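Normont Makers' Help Board
Home Topics Unanswered Members Log in
Search all threads
Sort by: oldest first

How many simulated demos before it stops embarrassing me?
Posted by Vasanthi Talukder in Learning & Control, October

I'm teaching a simulated two-armed robot to tidy a desk. The sim is Nirkcombe, the policy is plain behaviour cloning, and the teacher is me, on the couch, with a pair of hand controllers and a cup of tea going cold. So far I've recorded 218 episodes over most of a month of evenings. The task is to pick up the disc from the desk and put it on the sideboard across the room.

Training loss looks gorgeous. The robot does not. It heads for the desk with great confidence, closes its gripper on a patch of air beside the disc, and then carries the air to the sideboard. Out of 21 test runs it managed the whole job 6 times, and in all of those the disc had been reset to my favourite spot.

I log a main view from over the torso plus one from the gripper, and every episode starts with the robot in the same pose. I throw out any episode where I fumble the grasp, so what's left is very tidy. The furniture never moves. Do I just grind my way to 500 episodes, or is there something wrong with what I'm gathering? My thumbs would like to know before I do.

Zbigniew Kozłowski

More data. It's always more data. Got mine working after I doubled it, can't remember what from. Also check your learning rate.

Zübeyde Tokgöz

I'd put the controllers down for an evening and watch what you've already got. Play the gripper view on its own, with the main view hidden, and ask yourself whether you could do the job from that. Two stills out of a room set I've been recording in the same sim, gripper view first, then the over-the-torso one: 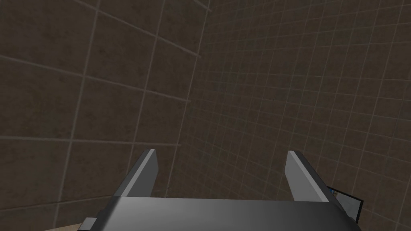
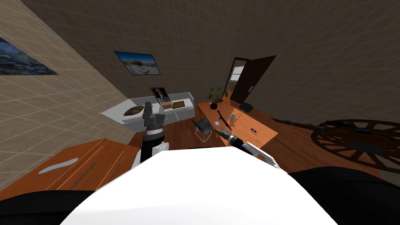
How do I know if a camera view is worth keeping in the training set? Train once with it and once without, same episodes and same seed, then compare success on starts the policy has never seen. If dropping the view makes no difference, leave it out and enjoy the smaller files.

Now, your actual trouble. You say you bin the fumbles. Stop doing that, or at least stop binning the ones where you recover. A policy trained only on perfect approaches has never been shown what to do two centimetres off to the side, and two centimetres off to the side is where it's going to spend its working life. Keep the episodes where you miss, back up and try again. Trim out the miss itself if it bothers you, and keep the part from the correction onward. Better still, start some episodes with the gripper already in a silly place and drive it out of there.

Second thing is the resets. If the disc lands in your favourite spot most of the time, the model has learned the spot. It may barely be looking at the disc at all. Randomize the position over the whole reachable part of the desk and have the script do it, because people are hopeless at random. I once laid mine out "randomly" by hand and the plot came out looking like a smile.

Third, check your timestamps. My gripper stream was running a few frames behind the arm positions for weeks, and I blamed everything else in the building first. Command a quick open and close, then step through and see when the fingers move in the picture and when they move in the log. If the two don't agree, fix that before recording another thing.

As for 500 -- I wouldn't. Fifty varied ones added to what you have will tell you more than another few hundred of the same drive across the same floor. Hold back a set of disc positions for testing and don't peek.

Wenche Backlund

Agree with Zübeyde on nearly all of it, though I wouldn't trim the misses by hand, life's too short. I tag them with a button press while I'm driving and let the loader mask those steps. The Howlader export script has a field for it, badly named "colour" for reasons lost to history.

One small addition. Watch your pauses. If you stop mid-reach to sip your tea, you've recorded a robot standing still in front of a desk, and it'll learn that beautifully. Mine used to reach halfway and then just have a think. I cut any stretch where the commands didn't change and it perked right up. Leave a few frames around the grasp, though, or the fingers don't get time to close.

Vasanthi Talukder

Ran the open-and-close check. Gripper stream is behind. Also found a great many tea breaks. Starting over on the resets tonight, will post numbers once I have some I can show my face with.

Related threads Previous Next Report a post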